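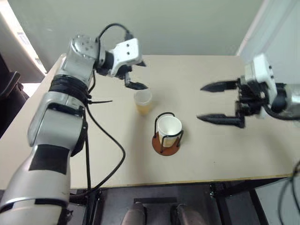
Cup table in the Probert room, with the paper cup in its holder.

Come teach our robots with your hands: paid operators wanted in Druvovia

January | Roxana Chiriac | 6 min read

We're looking for people to join the spring collection round at Wanine, and I've been wanting to write this post for weeks, so excuse me if it runs long.

The job is to drive a pair of robot arms through everyday tabletop tasks while we record everything: what the cameras see, where the joints are, how far the grippers are open. You pour, stack, lift, set down, put lids on, take lids off. Then the table gets reset a little differently and you do it again. Those recordings are what our learning system studies when it tries to do the same jobs without anybody at the controls. It only learns from what people have shown it, and that means the way you reach for a cup really does end up in there somewhere (I still find this thrilling, and I've worked here a while now).

No background in robotics is needed. I'll say more on who tends to enjoy it further down.

What you'd be doing

You sit at a control station we call Jillell. It has two handles, one for each arm, a foot pedal that starts and stops the recording, and a screen with the camera views. Move the left handle and the left arm follows. Squeeze and the gripper closes. The first hour feels like eating soup with somebody else's hands, and then at some point it clicks and you forget the handles are there.

Each task comes with a short card. The cup card for this round says to pick up the paper cup, place it in the wire holder, and keep it upright the whole way. The pouring card comes later in the round and is harder, mostly on account of the wrist. A card tells you what has to be true at the end and leaves the route up to you. Please use that freedom! We want short ways and long ways, left-handed ways and right-handed ways. If ten operators all grab a cup by the rim from the same side, the system will believe that's the only place a cup can be held, and it'll be lost the first time a cup is standing close to something.

You'll record 50 good examples of a task before you move on to the next card. "Good" means the end state on the card was reached and the pedal was pressed at the right times. It doesn't mean pretty. A slow approach or a second try at the grasp is welcome, and we keep a lot of those on purpose. A recording where the cup tips and you manage to set it back up is worth having, too. Just tag it as a recovery when you save it.

Between examples you reset the table yourself. Slide things around, turn the holder, swap the near cup with the far one. We have a sheet of starting layouts to get you going, but after a few days most people make up their own, and those are often better than mine.
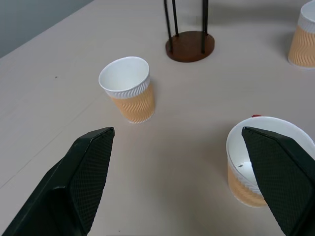

Sena Agbenyega wrote to me after her first round that she had expected the gripping to be the difficult part and found it was the letting go. "You have the cup exactly where you want it, you open the fingers, and one of them drags on the side and the whole thing goes over. I spent an entire afternoon learning to back out straight. Now I do it with my own hand at home, I pull straight up off the glass like a crane. My advice to new people is to practice releases before anything else, and to do it with the light cups, since the heavy ones forgive you."

We've put her advice into the training week, so new operators now spend the first morning on releases only.

Paper cups, by the way, get more of our attention than you'd think. They're light, they give when you squeeze them, and the wavy sleeve kind feels different to the gripper from the smooth kind. A person handles all of that without a thought. For a machine each one is news, and a cup that's been squeezed a bit too hard has a new shape from then on. Swap them out when they get soft. There's a big box of spares.

Hours and pay

The pay is $159 a day, training days included, paid every second Friday. A day is two sessions with a proper lunch break between them, and there's a short break every half hour that we ask you to take even when you feel fine. Tired wrists make sloppy recordings, and more to the point, they make sore wrists.

We need a commitment of 100 hours across the round. How you spread them is fairly open. Some people come in two days a week, and a few like to do it in one solid stretch. The morning session opens at eight, and the afternoon session ends at 3 p.m. on the dot -- Lenuța Avram has the keys and she has a bus to catch.

If you have to drop out partway, you're paid for what you worked. Please just tell us early so we can give your station to the next person on the list.

Who we're hoping to hear from

People who can do the same small thing over and over and still care about it the last time. That's really the heart of it. Past operators have included a pastry cook, two piano students, a retired dental assistant, and somebody who repaired watches, but also plenty of people whose jobs had nothing to do with their hands.

You should be able to:

- sit or stand at a station for half an hour at a stretch
- use both hands with reasonable comfort (the handles adjust, and one of the stations can be set up for one-handed driving, so ask)
- read the task cards in English
- tell us when something went wrong, even if the recording looks fine

That last point deserves a line of its own. If you pressed the pedal late, or nudged the table, or aren't sure the cup was all the way down in the ring, say so in the note box. A wrong label is much harder for us to find later than a missing example. You won't be in trouble for bad takes. I have a whole folder of mine and I'm happy to show it to you.

Gamers often ask if they'll be good at this. Often yes! But the habit of going fast takes a while to shake off. Tarcísio Batista tells every new group to move at the speed you'd carry a full bowl across someone else's carpet, and I haven't heard a better way to put it.

Your training week

On the first day you get a tour, a safety talk, and time with the stop button until pressing it is second nature. Then come releases, as above. Over the next days you work through single-arm cards, then two-arm cards, where one gripper steadies something while the other does the work. Irina Nedelcu sits with each new operator to go through their recordings, which is a strange and useful experience. You'll see yourself hesitate in places you never noticed.

By the end of the week you'll know whether you like it. If you don't, shake hands with us and go with a week's pay.

What we record and what we don't

The cameras on the arms and above the table point at the work. Your voice isn't recorded, and your face isn't either. Each example is saved with an operator number, so we can balance different styles, and the list that links numbers to names is kept apart and deleted after the round closes. You'll get the full terms in writing before you sign anything, with time to take them home and read them.

One more thing people like to know: you'll get to see what comes of it. At the end of the round we run the trained system on the same tables, on the same cards, and everyone who drove is invited. Last time it set a cup down, paused, and gave it a tiny nudge to the left before letting go. Three of the people watching said "that's mine."

How to apply

Send a short note to the collection desk at Wanine with your name, the days you could come in, and a few lines on something fiddly you've done and enjoyed. Baking, model trains, hemming pants, anything. A résumé is fine but we don't need one. We read the notes in the order they come in, and we'll ask you in for a half-hour try at the station before either of us decides.

Open tryouts are on Thursday at the Probert room, second door past the bike racks. You're welcome to come by and drive for a few minutes without applying. Wear sleeves that stay up, and leave rings and bracelets in your bag.

Questions can go to me directly. If you've been an operator before, skip the tryout and just tell me you want back in.

Related

What happens to a recording after you lift the pedal
Jillell gets new handles
Lids, the hardest card of the fall round
Notes from an afternoon of resets
Open position: table and fixture builder, part time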